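Hi! I'm Augustina Ametepe, and these are my notes for the `nokier-ledger` folder – a small set of bookkeeping records I put together so people can practice sorting expenses without touching a real client's books.

## What's in it

- `receipts.csv` – over 900 rows, one per receipt
- `vendors.csv` – 100 vendors, with the name as it shows up on the bank statement and the name as a human would write it
- `categories.csv` – the 11 expense categories I use for small shops

The shop is a made-to-order furniture business I call Halomard, and its bank is Wandinell. Dates run from January to December of one tax year, and I left them in the messy formats they came in (sorry, you'll be parsing "3/4" a lot).

## Columns people ask me about

`memo` is free text and sometimes blank. `split` is a yes/no flag for receipts that belong in two categories, like a phone bill that's half personal. Please don't drop those rows! They're the best part, and they're where most of the auto-sorting tools I've tried fall over.

`category_final` is my call. Subira Nyaga went through the whole file after me and changed a few, mostly meals versus travel, and where we couldn't agree I kept both answers in `category_alt`.

Computer stuff gets its own note. A whole new desktop goes under `equipment`, a replacement part for one you already own goes under `repairs`, and a monthly software bill goes under `subscriptions`. I know some bookkeepers lump all three into `office` and I used to do that too, but it makes year-end so much more annoying. 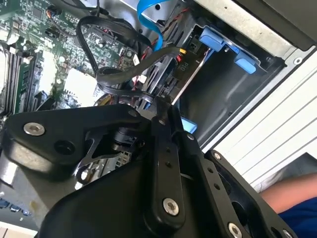 ## Known problems

1. Sales tax is missing on the Trujillo invoices. I have the totals, so you can back it out if you need it.
2. Refunds are negative in the first half of the file and positive with `type = refund` in the second half. I'll fix it when I get a free evening.
3. Two vendors share a name. Match on `vendor_id` and you'll be fine.

## Using it

Classes, practice, testing your own import script – all good with me. Don't use it as tax advice, and check your own state's rules before copying how I've sorted anything. If you spot a wrong category, open an issue with the row number and what you'd put there instead.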